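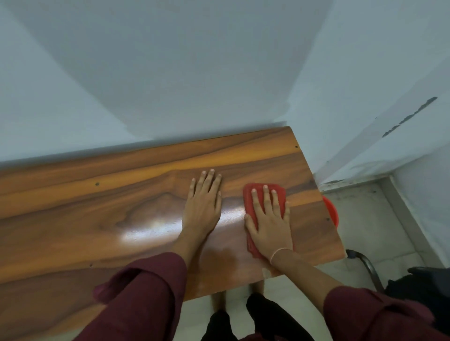 Why does a wiping robot lose track of the cloth on shiny wood?
Glare. A bright reflection moves when the head camera moves, and the tracker follows it instead of the rag.

Our policy on the Vustonine arm did exactly this in 14 of 47 runs, and I love a fault you can reproduce! Start by replaying your human demos. Find every stretch where the shine touches the cloth, and tag it. 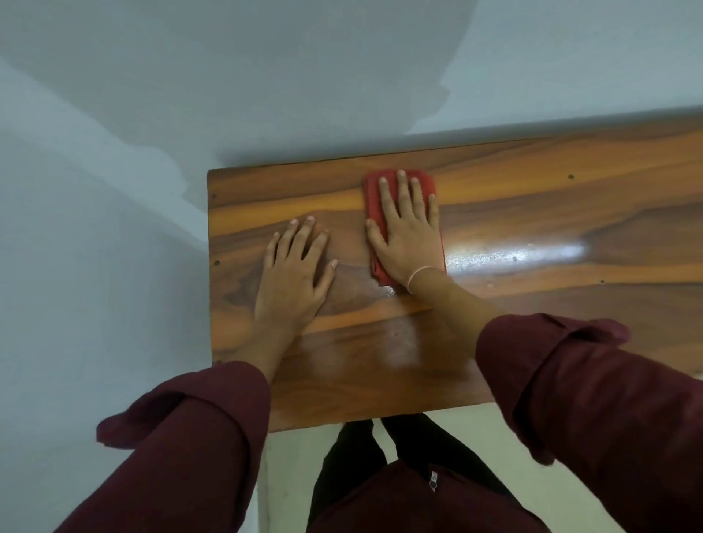
Next, mask the blown-out pixels before the tracker sees them. Then cap the downward force. When our arm lost the rag it kept pushing, and the Plarkley gripper scraped bare varnish for 2 seconds before the stop kicked in (ouch). Make "cloth lost" a hard stop, lift straight up, and only then retry.
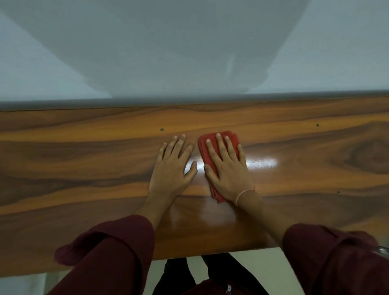
Test with the lamp moved between runs, and keep a hand on the e-stop the whole time.

Comments
Did masking slow your loop down?
Same fault on our Dandine arm, the force cap saved our table!

Search this site Go

Related
Resetting a tripped e-stop
Force limits for beginners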